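Sourdough Starters and the Kitchen They Live In
Food Science Project, final report
Jun 14, 2019

Why I picked this

I have been baking bread since Year 9, and every recipe I've ever read says to keep your starter "somewhere warm". Warm compared to what? Our kitchen in winter is freezing before the heater comes on, and the top of the fridge is toasty all day long. So when we were told to choose a household process and test one variable, I knew straight away that I wanted to find out how much the spot you choose changes the way a starter rises (and whether my poor neglected jar at home had ever stood a chance!).

My question was: does the resting place of a sourdough starter change how fast it reaches its peak after feeding, and does the type of flour matter more or less than the place?

Background

A starter is flour and water with wild yeast and lactic acid bacteria living in it. The yeast makes carbon dioxide, which gets trapped in the gluten and pushes the mixture up the jar. The bacteria make acids, which give the sour taste and help keep nasties out. Both groups speed up as it gets warmer, up to a point, but they don't speed up by the same amount, and that's the part I found most exciting. A starter kept cool doesn't simply do everything slower. The balance between yeast and bacteria shifts too, so it can end up smelling and tasting different.

What I used

I kept three jars, all started from the same parent culture so that I wasn't comparing strangers. I named them Prolley, Isell and Pimentel, partly because "Jar A" is boring and partly because I kept mixing up the letters in my practice run.

Prolley: white bread flour, kept on the bench away from the window
Isell: white bread flour, kept on top of the fridge
Pimentel: wholemeal flour, kept on the bench next to Prolley

Each jar had a rubber band at the starting level. I fed them equal weights of starter, flour and water at the same time every morning for 17 days. The first few days were a settling-in period, and I only used the last 12 days for my results. Temperatures came from two cheap fridge thermometers, one for each spot, and I checked them whenever I checked the jars.
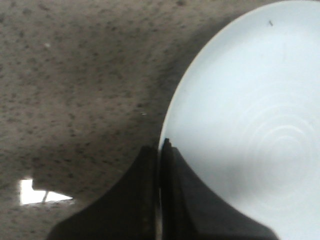
Feeding was harder to keep consistent than I expected. Flour sticks to spoons, wet starter sticks to absolutely everything, and a few grams out on a small feed is a big percentage. By the third day I had switched to pouring the water in first and stirring with a chopstick, and my weights got much tidier after that. If you are thinking of doing a similar project, use a chopstick!

I stored all my readings in a spreadsheet called Kirix, with one tab per jar. Every row had the time since feeding, the height above the rubber band in millimetres, the temperature and a comment on the smell. The smell column started out very serious and by the end included "green apple", "nail polish" and "Dad's gym bag".

Results

Isell was the quickest to peak on every day I used in the results. It also collapsed the quickest, and if I was late home it had already sunk and left a sticky tide mark up the glass. Prolley was slower and steadier, and on the coldest mornings it sat there doing nothing visible until after lunch.

Pimentel was the surprise. It shared the bench with Prolley, so the temperature was the same, but it got going much sooner. It never reached the same height though. The wholemeal mixture was thicker and the bubbles were smaller, and it seemed to lose gas through the top.

Adding up the peak heights over the whole results period, Isell climbed a total of 1049 mm and Prolley 964 mm. That gap is smaller than I predicted. The place changed the timing a lot and the height only a little.

Discussion

I think the extra speed in Pimentel comes from the bran. Wholemeal flour carries more minerals and more of the grain's own microbes, and it also contains more enzymes that break starch down into sugars the yeast can use. The bran pieces may cut through the gluten as well, and that would fit with the lower rise.

My predictions were half right. I said the warm spot would be faster (yes!) and that it would rise far higher (no). I now think height depends mostly on how strong the gluten is, and both white flour jars came out of the same bag.

There are some problems with my method. I was at school for the middle of the day, so on those days my peak came from the tide mark on the glass and the time was an estimate. The top of the fridge warmed up and cooled down as the motor ran, so Isell's temperature wasn't truly constant. I also only had one jar of each kind, and next time I would run at least two.

What I'd do next

I'd love to repeat this in October, when our kitchen is a completely different temperature, and add a rye jar. I'd also like to bake a small loaf from each starter at its peak and compare the crumb, because a good-looking jar doesn't always mean good bread. Isell is still going on top of the fridge, and we had pancakes from the leftovers this morning.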